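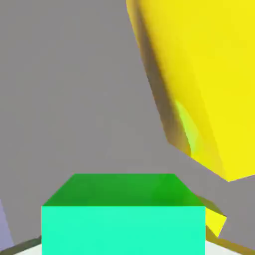

自助仓储常见问题

最短可以租多久?
最短租期为一个月。续租请在到期前5天告知前台,逾期未告知的按月自动顺延。

仓位有哪些大小?
沃霍姆(Vollholm)店现有小仓、中仓和大仓。小仓适合放换季衣物和书籍,中仓可以放下一居室的家具。大仓数量不多,需要提前登记排队。

什么时间可以进出?
早上7点到晚上10点,凭门禁卡进出,节假日照常。12月晚间关门时间提前一小时,以门口通知为准。

哪些东西不能存?
食品、活体动植物、油漆、汽油、煤气罐和烟花。带锂电池的电动车须先取下电池,电池请自行带回。

单箱有重量限制吗?
使用货架的客户,每箱不超过40公斤。直接放在地面上的物品没有这项限制。

仓库里会不会潮?
楼内装有除湿设备。皮具、相册和乐器建议另外装密封箱,床垫请套防尘袋后竖放。

门禁卡丢了怎么办?
请马上打电话挂失,旧卡当场停用。补卡每张13元,本人带身份证到前台办理,不能代领。

可以提前退租吗?
可以。剩余整月的租金退回原付款账户,10个工作日内到账,不足一个月的部分不退。退租前请清空仓位并取走自己的锁。

可以让别人替我取东西吗?
可以,需要事先在合同里登记代取人的姓名和电话。临时增加代取人,请由租户本人到前台签字。

能开发票吗?
能。付款后把抬头和税号发给前台,电子发票会发到您登记的邮箱。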